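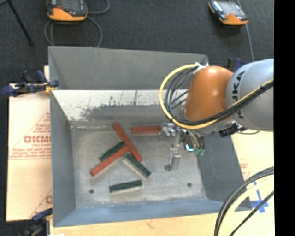
Do reinvested dividends count toward my cost basis when I sell?

Each reinvested dividend adds to your basis. You already paid tax on it the year it was paid (in a taxable account), so it counts as money you put in, same as if you'd mailed a check.

Search this forum Enter keywords Advanced

Old DRIP, broker says basis is $1,755, can't be right??

slowcompounder
Ok so quick one, typing on lunch. Had Nivolon stock in a dividend plan for 22 years. Plan was run by Brovcombe, moved everything to Nambiar in June so I could finally sell some. Nambiar shows cost basis $1,755 for the whole thing. That's what I put in at the START. Every dividend since then got reinvested and I paid tax on all of it. If I sell now do I get taxed twice? Regular taxable account, not an IRA.

tidewater_ed
Only if you let it. Broker number isn't gospel on old shares. They probably got whatever Brovcombe had on file for the first purchase and nothing after. You report the real basis on Form 8949. But you need to be able to back it up.

slowcompounder
Back it up with what, I have maybe half the statements. Basement flood got the rest.

tidewater_ed
Year end statements are enough, you don't need all the quarterlies. The last one of the year usually lists every reinvestment. Old 1099-DIVs work too, or your old returns if you kept them.

penny_jar_9
Just use zero for the ones you cant prove. Pay it and move on. Life is short

tidewater_ed
Terrible advice. Zero basis on 22 years of dividends he already paid tax on is just handing over money.

penny_jar_9
Its not terrible if it's a few hundred bucks. How many hours is he going to spend on this. My time is worth something

quarterly_crank
Depends how many shares. OP how many shares

slowcompounder
Nambiar shows 578. Last Brovcombe statement says 604. So now I have two problems lol

quarterly_crank
Certificates? Some plans let you hold part on paper and part in the plan, and statement gives you a combined total. Look for two lines, "certificated" and "plan" or "book entry".

slowcompounder
Oh. Ok yes. There's a certificate line. It's in the safe deposit box I think. Will go Saturday.

lot_by_lot
Before you sell anything: check what method Nambiar is set to. Default for stock is usually first in first out. You can pick specific lots but you have to tell them by settlement, not next spring when you're doing taxes. If you're only selling some then the newer lots probably have higher basis = less gain.

mostly_bonds
Or just average it. Average cost is allowed for DRIP shares. Total cost divided by total shares, done in 5 minutes.

lot_by_lot
Not for all of them. Average is for plan shares bought after 2011. He's got a bunch from before that. Those go lot by lot.

mostly_bonds
I averaged mine from the 90s and never heard a word.

lot_by_lot
Never hearing a word isn't the same as being allowed. Pub 550, go read the section.

mostly_bonds
Read it. It's as clear as mud. But fine, I see the date thing, I'll give you that one. Still think for a small holding nobody is going to come after you

lot_by_lot
Didn't say they would. OP asked whats right.

tidewater_ed
Also the pre 2011 stuff is likely "noncovered" on the Nambiar page. That means they don't report the basis to the IRS, only to you, if at all. So you fill in your own number and there's no mismatch to explain. If a lot is marked covered and the basis is wrong, different box and you need an adjustment in column g.

quarterly_crank
One more thing. Didn't Nivolon spin off Hora? If you were holding then, part of your Nivolon basis moved to the Hora shares. You have to split it.

slowcompounder
Ugh. Yes. I got Hora shares and sold them right away. Pretty sure I put zero for basis on those. Long time ago.

quarterly_crank
Then you overpaid back then, and it's likely too late to amend. Doesn't mean you get to keep that piece in Nivolon though. Company should have put out a basis allocation notice, look under investor relations, could be a Form 8937 if it was recent enough. Percentages are in there.

penny_jar_9
See this is what I mean. Zero. Done. Go outside

We use cookies to keep you signed in and remember your settings. Accept Manage choices

tidewater_ed
Call Brovcombe before you do anything by hand. They can often pull a full transaction history even on a closed account. Mine took a couple weeks and came as one long printout with every purchase, date, price, fractional shares. There was a fee, not much. Ask for "transaction history", not "statements", or they'll send you the wrong thing.

slowcompounder
Called. On hold forever but got a person. They're mailing it, no fee if I only ask once apparently?? She said it goes back to the first purchase. Not selling till it shows up.

lot_by_lot
Good. When it comes, put it in a spreadsheet. Date, shares, dollars. Lots before the Hora date get multiplied by the Nivolon percentage, lots after stay as is. Fees the plan took out of a purchase count in basis too, people forget that.

mostly_bonds
And check for splits. A split doesnt change the total dollars but it'll wreck your per share number if you miss it

slowcompounder
There was one split I know of. Ok. Thanks all, even penny jar. Will post when the printout comes, might need help with the fractional ones

quarterly_crank
Keep the fractions to however many decimals Brovcombe prints. Don't round till the end.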